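# 플레틀름 과일 간식 사업 2차 진행 보고

수신: 라킥스 지원사업 담당 레카 라지푸트(Rekha Rajput)
작성: 우마르 주민회관 아우오르 마코카(Awuor Makokha)
작성일: 2026년 3월 23일 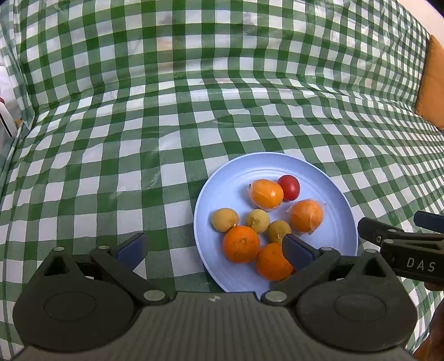

*과일 접시 구성: 필름으로 싼 오렌지, 귤, 용안, 방울토마토*

## 1. 진행 상황

지난 보고 이후 과일 간식은 중단 없이 제공했습니다. 12월에 시작해 지금까지 나간 접시는 모두 3,529개입니다. 신청서에 적은 계획보다 초반은 적었고, 새해 들어 방과후반이 합류하면서 늘었습니다. 현재 이용하는 모임은 방과후반, 한글 교실, 어르신 점심 모임입니다. 한글 교실은 수업 중간 휴식 시간에, 나머지 두 모임은 끝나는 시간에 먹습니다.

접시는 한 사람용이 아니라 작은 탁자 하나에 하나씩 놓고 나눠 먹는 것을 기준으로 합니다. 처음에는 개인 접시로 냈는데 남기는 과일이 많았고 설거지에 시간이 너무 걸렸습니다. 1차 보고 때 말씀드린 대로 바꾼 뒤로는 같은 양으로 더 여러 탁자에 낼 수 있게 되었습니다.

## 2. 접시 구성

기본 구성은 과일 여덟 개입니다. 오렌지 두 개, 귤 두 개, 용안 세 개, 방울토마토 한 개를 연한 파란색 둥근 플라스틱 접시 가운데에 모아 담습니다. 오렌지는 투명 필름에 싼 상태로 내고 귤은 싸지 않고 껍질째 냅니다. 칼을 쓰지 않는 구성이라 주방이 다른 모임에 배정된 시간에도 준비할 수 있습니다.

용안은 신청서에 없던 품목입니다. 원래는 포도를 넣을 계획이었으나 송이에서 떨어진 알이 바닥에 굴러 청소가 번거로웠고, 씻어서 물기를 빼는 데도 시간이 걸렸습니다. 어르신 점심 모임에서 용안을 제안해 시험 삼아 넣었고 이후 고정 품목이 되었습니다. 껍질과 씨를 버릴 작은 그릇을 탁자마다 따로 놓습니다. 방과후반에서는 진행자가 용안 껍질을 벗기고 씨를 뺀 뒤 나눠 줍니다. 방울토마토도 이 반에서는 길게 잘라서 줍니다.

방울토마토는 접시당 한 개로는 나눠 먹기 어렵다는 의견이 여러 번 나왔습니다. 맞는 지적이라 다음 기간에는 개수를 늘리거나 아예 빼는 쪽으로 정하려고 합니다. 지금은 색 때문에 넣고 있는 정도입니다.

오렌지 필름에 대해서는 지난번에 질문을 주셨습니다. 납품처인 카나우지아에서 싸서 보내는 것을 그대로 쓰고 있습니다. 싸지 않은 것으로 바꿀 수 있는지 문의했고, 다음 주문부터 일부 상자를 필름 없이 받아 보기로 했습니다. 보관 기간에 차이가 있는지 저희가 따로 기록하겠습니다. 필름은 과일 껍질과 섞이지 않게 분리해서 버리고 있습니다. 방과후반에서는 아직 섞이는 일이 잦습니다.

## 3. 식탁과 비품

탁자에는 초록색과 흰색 체크무늬 테이블보를 씁니다. 표면이 비닐처럼 매끈해서 과즙이 떨어져도 행주로 닦으면 됩니다. 천 테이블보를 쓰던 때에는 매번 세탁물을 들고 가야 했는데 그 일이 없어졌습니다. 단점은 접어서 보관하면 주름이 남고, 창가 자리에서는 빛이 많이 반사된다는 점입니다. 주름은 롤에 말아 보관하면 덜하다고 하여 창고에 긴 종이심을 두었습니다. 반사는 어르신 한 분이 눈이 부시다고 하셔서 그 모임만 안쪽 탁자로 옮겼습니다.

접시는 테두리가 올라와 있어 귤이나 용안이 굴러 떨어지지 않습니다. 깨진 것은 없습니다. 다만 여벌이 적어 두 모임이 이어지는 날에는 중간에 씻어야 합니다. 추가 구매는 아래 예산 항목에 적었습니다.

## 4. 예산

과일 구입비는 승인된 범위 안에서 집행했습니다. 겨울에 용안 가격이 올라 한동안 귤을 더 넣고 용안을 줄인 적이 있으며, 해당 기간의 영수증에 표시해 두었습니다. 비품 항목에는 400유로가 남아 있습니다. 이 금액을 다음과 같이 쓰고자 하며 승인을 요청드립니다.

- 같은 크기의 접시 추가 구입
- 테이블보 교체분(모서리가 해진 것부터)
- 껍질용 뚜껑 그릇
- 과일 보관 상자에 붙일 날짜 표

운반비는 신청서보다 적게 들었습니다. 카나우지아가 회관 뒷문까지 배달하기로 하면서 차량을 빌릴 일이 줄었습니다. 남는 운반비는 항목을 옮기지 않고 그대로 두겠습니다.

## 5. 문제와 조치

**늦은 배달.** 배달이 늦어 한글 교실 휴식 시간을 놓친 날이 있었습니다. 그 뒤로 한글 교실 분량은 전날 받아 서늘한 창고에 둡니다. 귤은 하루 정도는 상태에 문제가 없었고, 방울토마토는 눌린 것이 가끔 나와 담기 전에 골라냅니다.

**기록 누락.** 시작 첫 달의 접시 수는 모임별로 나뉘어 있지 않습니다. 주방 문에 붙인 종이 한 장에 합계만 적었기 때문입니다. 위의 총계에는 들어 있으나 모임별 표에서는 따로 빼 두었습니다. 이후로는 모임마다 기록지를 따로 씁니다.

**알레르기 확인.** 감귤류를 먹지 못하는 참가자가 있어 등록 양식에 확인란을 추가했습니다. 해당 탁자에는 감귤류를 빼고 바나나를 따로 냅니다. 바나나는 과일 구입비에서 지출했습니다.

**남은 과일.** 포장이 뜯기지 않은 오렌지와 손대지 않은 귤은 모임이 끝난 뒤 참가자가 가져가도록 했습니다. 껍질을 깐 것은 모두 버립니다. 버리는 양은 무게를 재지 않아 숫자로 보고드릴 수 없습니다. 필요하시면 다음 기간부터 재겠습니다.

## 6. 참가자 의견

의견은 모임이 끝날 때 진행자가 말로 묻고 적었습니다. 가장 많이 나온 말은 귤이 먹기 편하다는 것이었습니다. 오렌지는 손으로 까기 어렵다는 사람이 많았고, 특히 점심 모임에서 그랬습니다. 크기가 작은 오렌지를 받아 보았으나 까기 어려운 것은 같았습니다. 방과후반에서는 용안을 처음 본 아이들이 많아 첫 주에는 대부분 남았고, 지금은 먼저 없어지는 품목입니다. 사과를 넣어 달라는 요청도 있었는데 잘라야 해서 주방을 쓸 수 있는 날에만 가능합니다.

## 7. 다음 기간 계획

1. 점심 모임 접시에서 오렌지를 귤로 바꾸고 한 달 뒤 의견을 다시 묻습니다.
2. 필름 없는 오렌지를 시험하고 보관 결과를 기록합니다.
3. 방울토마토 개수를 정합니다.
4. 주방을 쓸 수 있는 날에 한해 사과를 냅니다.
5. 여름 품목과 가격을 카나우지아에서 받아 다음 보고에 첨부합니다.

비품 잔액 사용은 회신을 받은 뒤에 진행하겠습니다. 영수증 사본과 모임별 기록지는 별도 봉투로 보냅니다. 품목별 단가에 관한 문의는 회관 사무실의 마코카에게 주시면 됩니다.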